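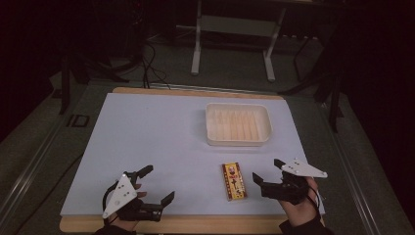
## Schachteln ins Tray sortieren, Kurzanleitung

Für alle, die im Juni beim Packen helfen. Schnell runtergeschrieben, Fragen an Lwazi Ngubane.

**Was auf den Tisch gehört**

- helle Platte, möglichst gerade auflegen
- weißes Tray mit den Rillen
- die kleinen Schachteln, am Anfang nur eine
- sonst nix. Kaffee bitte woanders

**1. Tray hinstellen**

Flach auf die Platte, nach rechts versetzt. Vorne Platz lassen, da wird die Schachtel abgelegt. Rillen vorher kurz auswischen, Pappstaub setzt sich gern rein.

**2. Schachtel prüfen**

Ecken ok? Lasche zu? Eingedrückte kommen in die Kiste von Marietjie Hendricks, nicht zurück in den Karton! Von 418 Stück letztes Mal waren 8 hin, geht also.

**3. Ausrichten**

Erst drehen, dann anheben. Schmale Seite Richtung Rille. Wer erst über dem Tray dreht, bleibt am Rand hängen und fängt nochmal an.

**4. Rüber zum Tray**

Von vorne links kommen, knapp über dem Rand. Nicht werfen, nicht fallen lassen.

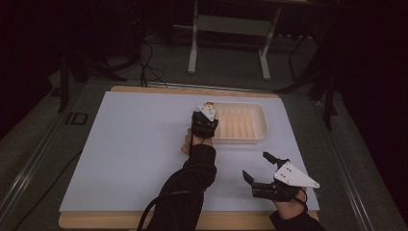
Dann langsam absenken, bis man Widerstand merkt. Erst jetzt loslassen. Klemmt es, wieder hoch und neu ansetzen, auf keinen Fall drücken. Die Stege sind dünn und wir haben keine Ersatztrays mehr, Tavach liefert erst wieder im Juni.

**5. Nächste Schachtel**

Immer die Rille direkt daneben. Lücken lassen bringt nur Durcheinander beim Nachzählen (Harish Agarwal hat da letztens fast 200 doppelt auf der Liste gehabt).

**Wenns nicht klappt**

- Schachtel kippt: zu weit oben gefasst, tiefer greifen
- Tray rutscht: Platte abwischen, trocken
- Schachtel liegt quer: rausnehmen, zurück zu Schritt 3

Volle Trays nicht stapeln. Ins Regal, Rillen nach vorn, Zettel mit Datum und Kürzel drann. Die Liste hängt bei Bülent Soylu.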